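About Keltia

Keltia writes control and perception software for two-armed mobile robots. We do not build hardware. Our customers supply the arms, grippers and cameras, and we supply the software between the camera driver and the joint controller. The company has 18 staff, most of them engineers.

How we started

The company grew out of a motion planning library called Manov, written by Saimi Pesonen to handle two arms sharing one workspace. The first users wanted collision checking. They then asked for grasp selection, and after that for a way to find out why a grasp had been rejected. Keltia was set up to answer those requests under a support contract. Saimi still reviews every change to the planner core.

What we make

Manov is the planner. It takes a target pose, a model of the robot and a list of constraints, and returns a timed trajectory for both arms. Constraints can be held on one arm while the other is free to move. The default planning budget is 300 milliseconds, after which the planner returns its best valid path or a failure code.

Navero is the perception layer. It segments items, estimates pose and assigns each item to a stiffness class. The class sets the grip force limit and the approach direction.

Mägi is the logging and replay tool. It records camera streams, joint states and planner decisions against a single clock, so that a fault can be replayed at the desk. Our regression suite currently holds 1,513 recorded runs. Each release candidate is tested against all of them, which takes about 3 hours.

Current work 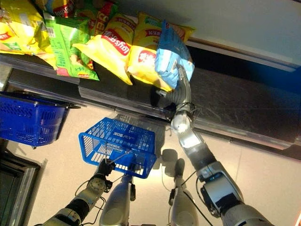

Soft packaging is the main subject of our perception work this year. Rigid-body pose estimates are of limited use on a bag, whose outline changes as soon as it is touched. Navero therefore updates its shape estimate during the grasp and passes the result to the planner at every control step. A light blue crisp bag folding around the gripper fingers, partly over the yellow Lay's bag beside it, is a typical case: the contact region and the visible edge both have to be tracked separately from the neighbouring pack. The blue basket held by the other arm is treated as a constraint on that arm and as an obstacle for the first.

Camera mounting is set in the configuration file. All image data is rotated into the robot base frame before segmentation, and no module downstream may assume which way is up.

Working with us

We take on integration projects from June each year, after the main release. Enquiries should state the arm model, controller interface, camera type and required cycle time. Interface documentation for Manov and Mägi is available on request. Navero is licensed per robot.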